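Call for participants: families of service personnel, oral history recordings

The Kanduditz Archive is looking for people who have lost a relative in military service, or who looked after one who came home injured, to record their memories for a public collection. We already hold 200 interviews, most of them with veterans. We now want to hear from husbands, wives, parents, brothers, sisters and grown-up children.

You do not need any experience of being interviewed. Each recording lasts up to two hours and can be done at our rooms in Ultavholm or at your home. You choose what to talk about, and you can stop at any point. 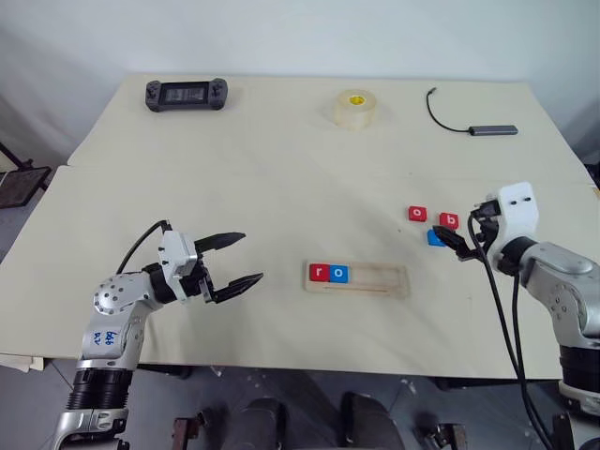

Letters and photographs are welcome too. We scan them while you wait and hand them back the same day. Please do not post originals to us.

You should be 18 or over, and the relative must have served for at least 7 months - regular or reserve, any branch. People who took part in the Rellura recordings can apply again, as those covered a different period.

Travel within the county is paid. There is no fee for taking part. You will get a copy of your recording and a typed transcript, and nothing goes into the collection until you have signed it off.

To apply, ask for a form at the Salazar Street desk or write to us quoting reference 2197. Forms must be back by the end of July. We reply to everyone - usually within a fortnight.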